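How to take the waist in on a pair of jeans

Posted Saturday, May 5, 2018 by Hanne Bach

Jeans that fit at the hip and gape at the back are easy to put right at home. This method takes up to 4 cm out of the waist through the centre back seam. For more than that you need to work at the side seams, and the pockets start to get in the way.

What you need

A seam ripper, tailor's chalk, pins, a size 100 jeans needle, ordinary polyester thread for the construction, and topstitching thread to match what is already on the jeans. I buy mine from Buzatu in 200 m reels and one reel has done several pairs. A domestic machine will cope if you turn the handwheel by hand over the thick parts.

Wash and dry the jeans first. Old denim relaxes with wear, and you want to fit them at their smallest.

Marking

Put the jeans on with the belt you normally wear, then take the belt out. Pinch the spare fabric at the centre back until the waistband sits flat, and pin it. Sit down. If you can't sit comfortably, let a little out and pin again.

Take them off and measure from the pin to the fold. Chalk that distance on each side of the centre back seam at the waistband, on the inside. Draw a line from each mark down to meet the seam, in a shallow curve, ending about 12 cm below the band. A sharp angle at the bottom will show as a pucker on the outside.

Unpicking

Take off the centre back belt loop. Unpick the waistband for 8 cm either side of the seam, top and bottom edges. If there is a leather patch, unpick only as much of it as you must, and go back through the same holes later.

Next unpick the seat seam from the top to 2 cm past the end of your chalk line. It is usually flat-felled with two rows of topstitching, so there are two rows to come out. Work from the inside and cut every third stitch.
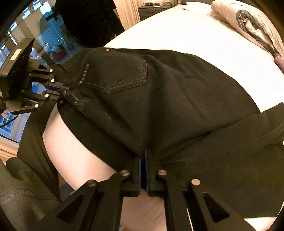

Kolbrún Damgaard wrote in to say that she leaves the seat seam closed, sews the new line straight through all the layers and trims afterwards, and that on thin stretch denim it holds well enough. I would still open it on anything heavier.

Sewing it back

Pin right sides together along the chalk and sew with the polyester thread, stitch length 2.5. Try the jeans on before you trim anything. Then cut one seam allowance down to 6 mm, fold the other over it, press hard with steam and topstitch two rows from the outside at length 3.5.

Cut the waistband at the centre, take out the same amount plus seam allowance, join the ends and press the join open. Slip the band back over the top edge, pin, and topstitch along the old needle holes. Put the belt loop back last, over the join, with a tight zigzag at each end.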